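Household robots still stuck on doors, Valliten trial finds

12/28/23

Robots meant to help around the house can wipe a worktop and pick up a sock, but getting from one room to the next remains hard work, according to results released by Valliten.

The Setton firm tested its control software on 10 everyday chores, all of them in computer simulation. Wiping and sorting went well. Opening a door and going through it did not – the software managed it in nearly 60 per cent of runs, and only when the door was already ajar. Starting with the door shut, the figure was far lower.

Valliten said most failures came in the approach, with the arm reaching the door at a poor angle and having to back away.

The firm had hoped to place machines in 3 homes before the end of the year. That has been put back to February, and the number cut to 2.
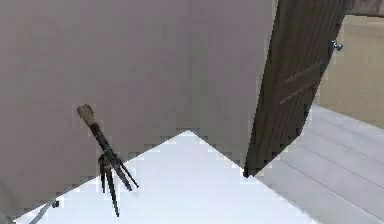
A simulated gripper and a dark wooden door in a computer-rendered room.

Rival developer Vonton is working on shop-floor jobs such as shelf stacking, where there are fewer doors to deal with. It has a trial under way at the Cortés warehouse and expects to publish its own results next year.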